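Mistitz Patient Room Notes, version 2

README

Maintainer: Bilal Hamdan
Last change: June 18, 2024

What is inside

The set has 774 short text notes about furniture and mobility aids in patient rooms. Each note is about one object and the place where it stands in relation to the bed. The notes were written for people who plan rooms and for people who teach new ward staff. No patient is named in any note.

The folder "notes" has the texts, one file per note. The folder "terms" has the word list, with 57 entries. The file changes.txt tells what was corrected after the January version.

Fields

id: number of the note
room: short name of the room
object: one term from the word list
near: the closest large piece of furniture
state: for example folded, open, made up, locked, unknown
remark: free text, can be empty

How we choose the words

In the first version the same object had many names. A bedside cabinet was also called locker, nightstand and small cupboard. Now we use only "bedside cabinet" when it stands by a bed and has a door. A piece with only drawers is "drawer cart" if it is made to roll, and "chest" if it is not. Please do not mix these two.

For beds we write "made up" when the duvet and the pillows are in place. We do not write "clean", as this can not be known from looking.

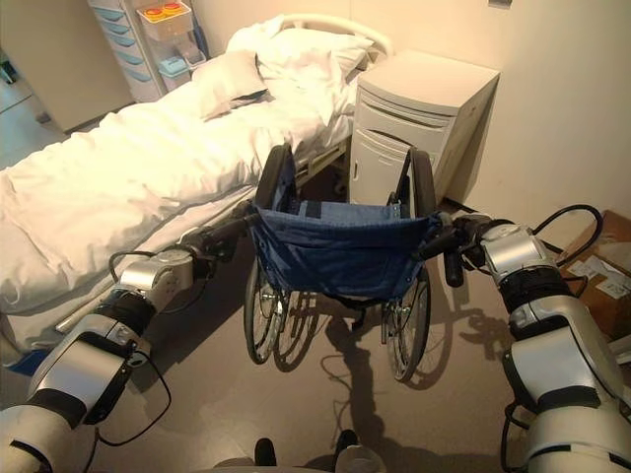 Wheelchairs were the most difficult part of the word list. Many writers used "folded" for a chair with folded footrests, and others used it for the whole chair. In version 2 the state is always about the whole chair. The side of the chair is named from the person who sits in it. When the chair is seen from the back, as with the navy blue backrest by the bed, left and right are the same for the sitting person and for the one who holds the push handles. From the front they change, and 11 notes had this mistake. The brakes get "unknown" if the writer did not check them by hand.

Known problems

Rooms from the Smadi building have more notes than the others. The remarks are sometimes in two languages. The colors are written as the writer saw them, so "light blue" and "pale blue" can be the same thing.

Corrections can be sent to Bilal Hamdan with the id of the note in the subject line.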